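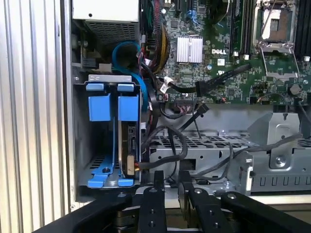

Unit 7: Business Personal Property and How a Loss Gets Valued
Introduction to Commercial Insurance, Censtead evening program
Instructor: Milagros Rivera

Welcome back, everybody, and thank you for the lively talk about deductibles last time (I'm still thinking over Rodel Fajardo's question, and we'll return to it). Tonight we move from the building to the things inside it, which most policies call business personal property. Desks, stock, tools, machines, the chairs in the waiting room: if the business owns it and it isn't part of the building, it probably belongs on this part of the form.

Students often want to jump straight to the dollar limit. Please slow down and find the valuation clause first! Two policies with the very same limit can pay very different amounts, and a client who learns that after a fire is going to be upset with whoever sold the policy.

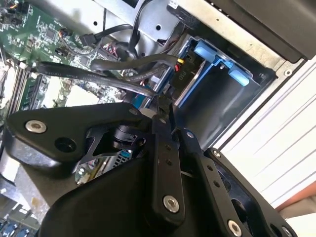 Inside a desktop computer, an ordinary piece of business personal property.

Replacement cost means what it would take today to buy new property of like kind and quality. Actual cash value, in many policies, means that same figure less depreciation. Some states go by market value or look at all the evidence together, so always read the definition in the form you have in front of you.

Let's use our pretend client, Nadcombe Dental. A power surge ruins a computer that would cost $3,000 to replace, and the adjuster sets depreciation at 55 percent. On an actual cash value basis the loss is $1,350, before the deductible. On a replacement cost basis it is the full $3,000, though many forms hold back the difference until the client has really bought the new one.

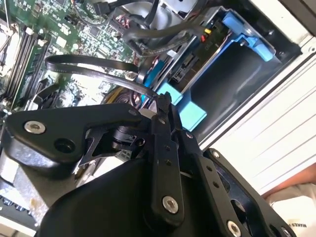

Depreciation is where most of the arguing happens, and I'd like you to be patient with it. Age matters, of course, but so do condition, upkeep and how quickly that sort of thing goes out of date. It also helps to ask whether the whole item is lost or only a piece of it. With a desktop case opened up like this one, a technician can get at the parts inside, and the insurer may well offer to pay for a repair if that comes to less than a new machine. Ask for the technician's findings in writing and keep them with the claim notes.

Now, about records. A good inventory gives the make, the model, the date bought and the price paid, and it lives somewhere other than the office it describes.

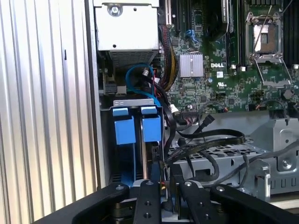

Receipts are wonderful if the client has kept them, but bank statements and old tax schedules will often do the job too. I like to go over the list with a client every November, before the holidays swallow everyone up.

For next time, please read the Bundgate sample policy and mark every place where the words "actual cash value" turn up. Pacita Tagle and Teodoro Bautista will start us off with the loss conditions. Bring a calculator.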